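Notebook > Lab diary > June

Grid day, again
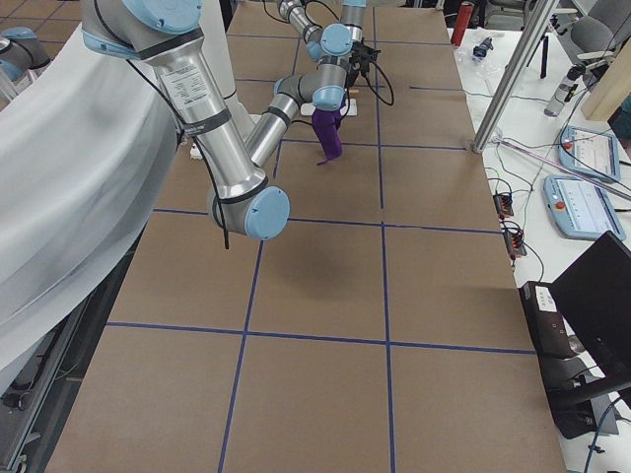

Slept badly and got in before eight, which nobody at Hallham has ever rewarded. The plan was to finish the cloth runs and find out whether the grid earns its keep. For anyone reading this later (me, in a panic, writing the methods section), the idea is simple. We mark the table off with tape, start the soft thing in a different panel each time, and see where the policy falls apart. Before the tape, my notes on starting positions said things like "left-ish" and "a bit further than last time." I once submitted a paper on that basis.

So we are at 296 trials with the floppy objects. Of those, 137 were clean: picked up, carried, put down in the panel we asked for. I have stared at that number all day and it doesn't get bigger.

The interesting part is where the failures sit. I had a lovely theory that the far panels would be worst, on account of the reach. I drew a diagram of it. I showed the diagram to people. The far panels are fine. The misses pile up in the near ones, where the elbow has to fold and the planner starts picking postures I can only call theatrical. Mackenzie Nguyen looked at the plot over my shoulder and said, "So it's bad at the easy bit." Then she went to lunch. I have put a politer version in the draft.

The other result is duller and probably matters more. When we let the policy wait for the fabric to stop swinging before it travels, the drops go down. The Vamero baseline doesn't wait at all and is proud of its cycle time. The Simard one waits so long I answered three emails during a single trial. Ours is in between, with a pause of 8 frames, a value I would love to claim came from a sweep. It came from a typo in the config. I've run the sweep since and the typo won.

Afternoon went on relabeling. There's a category called "partial," which I invented in a generous mood, and it now contains every trial I didn't want to think about. Two hours of going through them one by one. Most were failures. A couple were successes I'd been too gloomy to notice.

Tomorrow: rerun the near panels with the elbow constraint on, and ask Hisero if they'll share their trial sheets so I can compare like with like. Buy more blue tape. Take the diagram down off the wall.

Recent entries
The typo that won
Notes on "partial"
Why I no longer write "left-ish"
Reading the Simard paper on a train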